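La pince Drodia était rendue à son sixième jeu de doigts quand Natsumi Chiba ouvrit le cahier d'essais à la page du papier. Consigne : saisir une feuille sur une pile, une seule, la reposer à plat. La Zirico à dépression avait réussi 87 prises sur la première série. La Drodia, à deux doigts parallèles, faisait moins bien et froissait les coins.

Damian Koller tenait pour la dépression. Heriberto Bermúdez, qui avait écrit le contrôleur en effort, demandait qu'on attende les trajectoires humaines avant de trancher. Elles arrivèrent le 24/04/2018, avec une note de deux lignes : fréquence constante, poignets seulement, aucun capteur aux doigts. 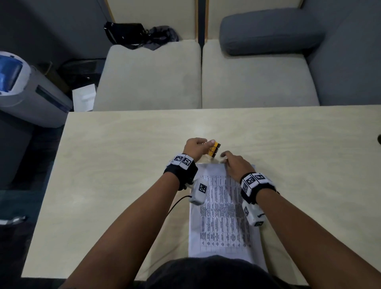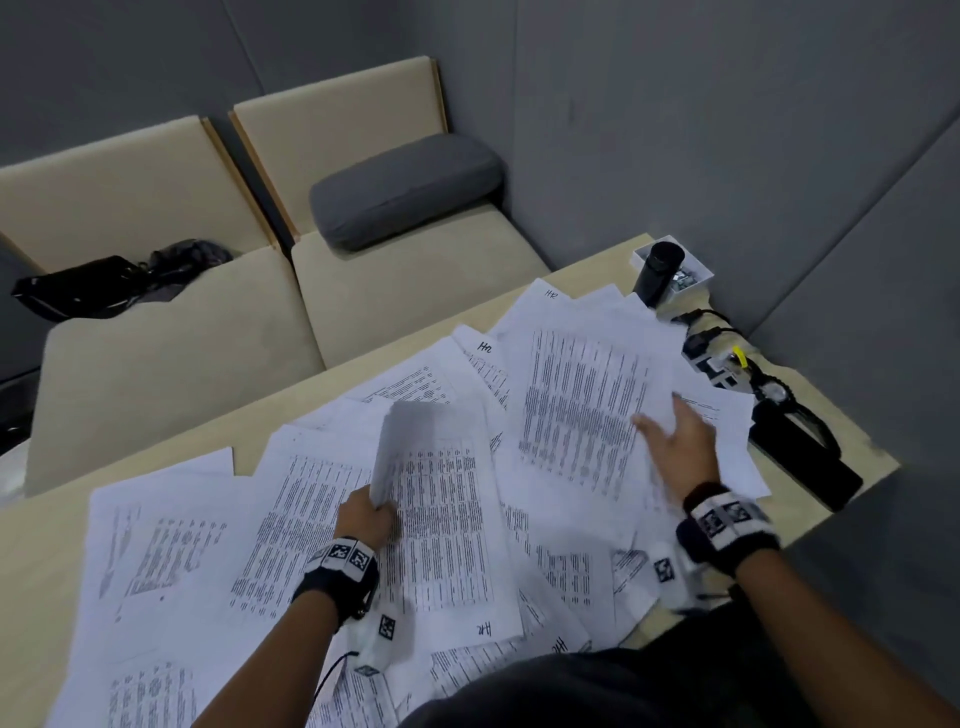
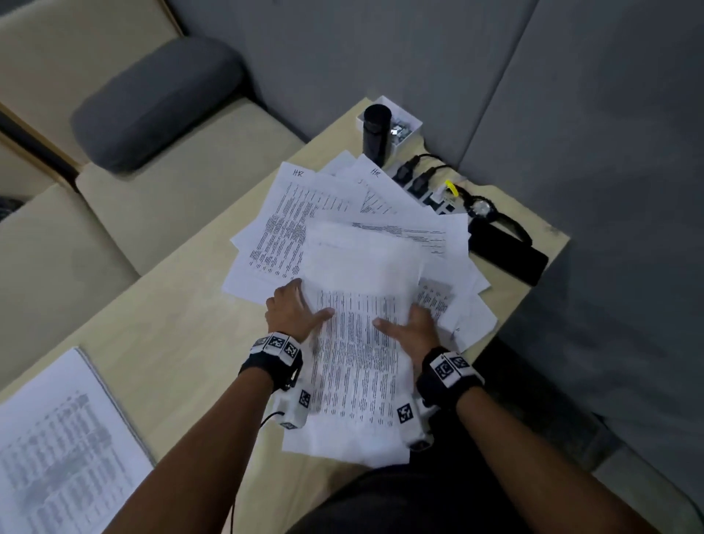

Le retard du contrôleur occupa tout l'après-midi. Bermúdez superposa la consigne et la mesure, trouva un décalage fixe, le corrigea, relança. Le décalage revint, d'un seul côté. Chiba proposa de vérifier le montage avant le code. Les poignets portaient tous deux des marqueurs carrés noir et blanc, mais le câble noir partait du module de gauche, et c'était à gauche que l'orientation dérivait. Elle nota l'hypothèse d'une traction du câble, sans la retenir encore. Koller demanda si cela changeait quelque chose pour la dépression. Elle répondit que non.

Ils rejouèrent 3559 segments sur le bras Deven, d'abord avec la Zirico, ensuite avec la Drodia. La ventouse prenait vite et lâchait net. Sur les feuilles gondolées elle perdait le vide, et le bras poursuivait sa course à vide jusqu'au point de dépose, où il exécutait le geste complet. Les doigts parallèles glissaient d'abord la feuille vers le bord de la pile. Bermúdez n'avait pas programmé ce glissement. Il relut le fichier de paramètres, puis la trajectoire source, et l'y retrouva.

Chiba inscrivit les deux résultats sur la même ligne du cahier. Dans la colonne « choix », elle mit la date de la prochaine série, en août, et coupa l'air comprimé.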